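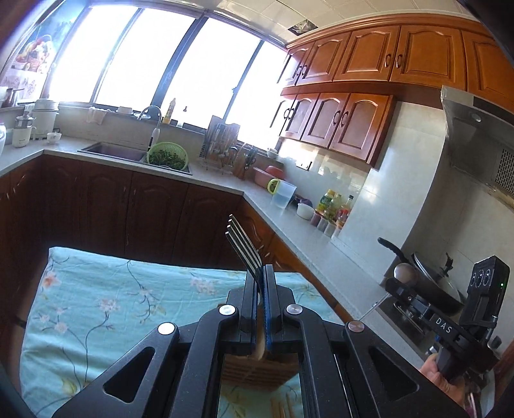 *Fork in the near gripper, tines up and to the left, other gripper over by the stove.*

## Clidine tracking jumps when the jaws close on something thin, two-gripper kitchen setup

**Fadime Yurt**

Hi all, first time posting in here, so tell me if this belongs in the calibration section instead.

I'm using Clidine to get camera poses out of hand-held gripper recordings, two grippers at a time, and then feeding the poses to a policy that's supposed to learn to sort utensils and move them between the table and the stove. Most of it has been fine! The mapping pass is great, and I get a nice clean trajectory when I walk the gripper around with nothing in it. My trouble starts when I pick something up. Spoons, forks, chopsticks, anything long and skinny. The tracker holds on for a bit and then the pose hops sideways, sometimes by a little, sometimes so far that the gripper is supposedly inside the cabinets.

Things I've noticed:

- It's much worse when I tilt up toward the window. The glass goes completely white and stays that way.
- It's better when I look down at the tablecloth, which has branches and blossoms printed all over it. That surprised me, I figured a busy print would confuse it.
- When the other gripper is visible (it's at the lower right in the photo, with a hand on it), the hops get more frequent. I can't say that's the cause, though. I just see both things in the same clips.
- Out of 13 clips from my last session, 6 have at least one hop I'd call unusable.

I'm already masking my own gripper. I drew one polygon for the two big arms and the jaws with the jaws open, saved it, and I use that for every frame. Config is basically stock:

```
tracker:
 mode: visual_inertial
 mask: masks/gripper_open.png
 relocalize: aggressive
 exposure: auto
map:
 reuse: true
 update_during_track: true
```

What I've tried so far: remapping the room (no change), turning off relocalization completely (the hops go away but then it just gets lost and stays lost), and running the trajectory through a smoother afterward. The smoother makes the plots look lovely and the policy worse — it now reaches for a spot a little to the side of the fork with total confidence.

I'd really like to avoid taping markers all over the kitchen. Partly because I don't want to, and partly because I want to take the grippers to other kitchens later and I'm not going to tape those too. Is there a way to make the tracker ignore the stuff in the jaws? Or should I be throwing the clips out and moving on?

---

**Eskil Amundsen**

Lock your exposure. Auto exposure and a bright window don't mix, I had the same thing in my garage with the door up. Also try a newer Clidine build, they fixed a bunch of stuff.

---

**Gudrun Wikström**

Oh, I know this one, I lost most of October to it. There are a few separate problems stacked on top of each other, and I'd take them in this order.

**Your mask is the first thing.** You drew it with the jaws open. When you close on a fork, the jaws come together in the middle of the view, and now they're sitting in pixels your mask says are safe to track. So is the fork. The tracker finds beautiful sharp corners on the tines and on the edges of the blue padding, and those corners don't move relative to your camera, ever. A feature that never moves tells the tracker the camera isn't moving either. The inertial side says you swung your arm, the image says you stood still, the two fight it out for a moment, and then relocalization swoops in and snaps you to whatever wall looks most familiar. That's your hop.

You want a mask that follows the jaw opening. If you're logging the width, draw one mask open, one mask closed, and let the tool blend between them:

```
tracker:
 mask:
 open: masks/gripper_open.png
 closed: masks/gripper_closed.png
 driven_by: jaw_width
 held_object_margin: wide
```

The margin setting grows the mask out past the jaw tips whenever the width says something's being held. I keep it on wide for anything longer than the jaws. Yes, you lose some good background through the gap in the arms. You'll live, there's plenty of room around the outside.

And watch the cutouts! Your outer arms have those triangular holes in them, same as mine. I'd been clever and left the holes out of the mask so I could track the room through them. Don't do that. The edge of the hole is on the gripper, and the detector loves it. Fill them in.

**Second is the other gripper.** It's a textured moving object, it has white lettering on the arm, a module with round markings on it and a green light, so to a corner detector it might as well be a Christmas tree. A static mask can't help because it wanders around. What I do is run both recordings through a first rough pass, take the rough pose of gripper B as seen from camera A, project a fat blob there, and mask that out on the second pass. In Clidine it's the `peer_mask` option. It does need the two clocks lined up well, so do your sync before anything else. I wave both grippers at the start of each session and line up the gyro peaks. It's crude but it works.

If the two grippers share a clock already, skip the waving and lucky you.

**Third, the window.** I only half agree with Eskil. Locking exposure does help, but if you lock it for the window, the shadowy end of the room goes to mush, and from your photo the cabinets under the sink are pretty deep in shadow already. I lock it for the counter and the table, let the glass blow out, and add a saturation cutoff so the tracker throws away features right on the boundary of a clipped area. The dark frames against white glass look like perfect edges, but the bright part bleeds over them by a different amount depending on the exposure, so with auto on they slide around from frame to frame. Locked, they're tolerable. With the cutoff on, they're just gone.

Same story for shiny things, more or less. I don't trust anything on a steel range hood or a glass lid. Reflections move when you move, only the wrong way. Clidine has no good switch for that, so I let the outlier rejection deal with it and I turn relocalization down.

**Fourth, turn off `update_during_track`.** This is the one I'd be a bit stern about. With it on, every bad frame gets written into your map. So one fork clip poisons the next clip, and remapping the room helps for exactly one recording. Map first, freeze it, then record.

The tablecloth thing makes sense to me, by the way. Printed branches at a bunch of different angles, not a repeating grid, lying flat and not moving. That's a gift to a tracker. Just don't let the cloth get tugged between the map and the clips. I clip mine down at the corners.

And please take the smoother out. It turns a visible error into an invisible one. If you must have something, use it only to find hops: compare raw to smoothed, flag anywhere they disagree, and cut those segments.

---

**Fadime Yurt**

Gudrun, thank you, this is so much more than I hoped for! I never thought about the closed jaws being outside the mask, and I've been staring at that mask for weeks. I do log jaw width, so the blended one should be easy.

Quick follow-up: what's a sensible setting for `relocalize` if aggressive is bad and off is worse? And do you redo the map if somebody moves things on the counter? There's a colander tipped on the sink and bottles and jars along the corner, and it's a kitchen people cook in, so all that shifts around constantly.

---

**Gudrun Wikström**

`cautious`, with the minimum inliers raised. I use 300 as the cap on features per frame and leave the ratio alone, but your lens may want something different.

For the counter stuff, no, I don't remap for a few bottles. Cabinets, window frame, tile edges and the stove stay put, and that's enough to outvote a colander. I remap when big things move, or when the light changes a lot between morning and evening.

---

**Sixten Engebretsen**

Adding one thing that wasn't covered, since I got bitten by it after fixing everything Gudrun lists.

Check the jaw width signal itself. On a fork handle the reading is nearly closed, and on my setup it dropped to "fully closed" whenever I squeezed hard, because the pads compress. So the held-object margin kept switching off in the middle of a grasp, the mask shrank, and I got hops that looked exactly like the old ones. I spent ages blaming the tracker. Plot the width against the hop times before you go changing anything else.

What I do now is add a hold state. Once the width says closed, stay in "holding" until it opens past a threshold, and ignore the little wobbles in between:

```
held_object:
 enter: closed_or_near
 exit: clearly_open
 min_hold_frames: 3
```

It means that an empty closed gripper gets the wide mask too. I haven't seen any harm from that.

Also, on throwing out clips: before you toss your bad ones, rerun them with the new mask and a frozen map. I got almost all of mine back that way. The ones I couldn't save were clips where I'd pointed straight at the window and stayed there while I talked to somebody, and there's no config for that.

Granström's viewer is handy for this, if you have it. It draws the tracked features over the video, so you can scrub to a hop and see what it was latched onto. If the dots are riding along on the tines, it's the mask. If they're on the other person's gripper, it's the peer mask or the sync.

---

**Fadime Yurt**

Did the width plot first like Sixten said, and yep, mine dips too, worst on the forks. Added the hold state plus both masks, filled in the triangles, froze the map, set relocalize to cautious. The rerun is down to one bad clip, and when I scrub through it the dots are all sitting on the second gripper. So my next job is the sync. I'll start a new thread if I get stuck on the waving.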